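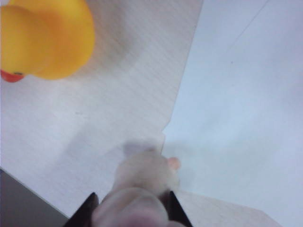
Visit notes: Todetti open lab, Lusau site, 2025-11-18

Got there late, missed the intro. Straight to the bench rules, which is what I came for.

They keep a one page sheet for pick and place work. Toys as test objects, cardboard box as the target. Cheap, soft, easy to replace. Rules as I wrote them down:

Stop button in reach before the arm is powered. Not across the room.

Hands out while the arm is live. No nudging a toy into a better spot, even if the run is clearly going wrong. Let it fail, stop, reset.

Every run gets logged, bad ones too. Run 2364 was the latest in the book. They used to delete the drops until October, then somebody from Kincaid asked to see the failure rate and there wasnt one.

Speed limit near table edges. They had a couple of grippers bent going over the side, so now it slows down there by default.

Target box gets a label in big letters. Same box untill it falls apart, and the swap goes in the log.

Cables was the long discussion. Banard's sheet (46 lines, I have a copy) says nothing loose on the work surface, full stop. Todetti's says nothing loose inside the reach of the arm, which leaves a lot more room for argument. I lean toward Banard on this. A loose connector is one more thing to snag, and people stop seeing them after a week.

Reset check comes between runs: arm clear, objects back on the desk, look over the surface, say "clear" out loud, next run. Takes seconds. Skipped a lot, they admitted it.
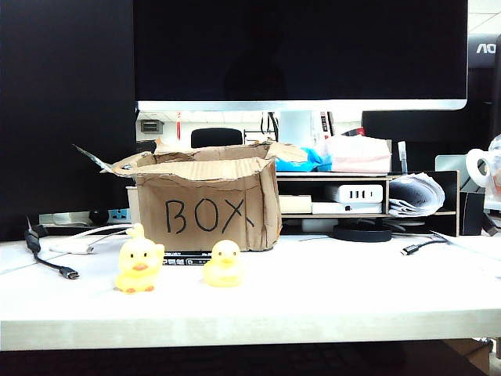 Banard, in reply: the loose cable line is the one we get the most pushback on, and we still keep it. After 1000 runs on a bench you will have moved the arm base at least once, and then your "inside the reach" line is in the wrong place. Tape the line down or clear the desk.

Fair. Asked Todetti if they tape theirs, answer was "sometimes". Will ask for the new sheet when it's out, 2 pages this time apparently.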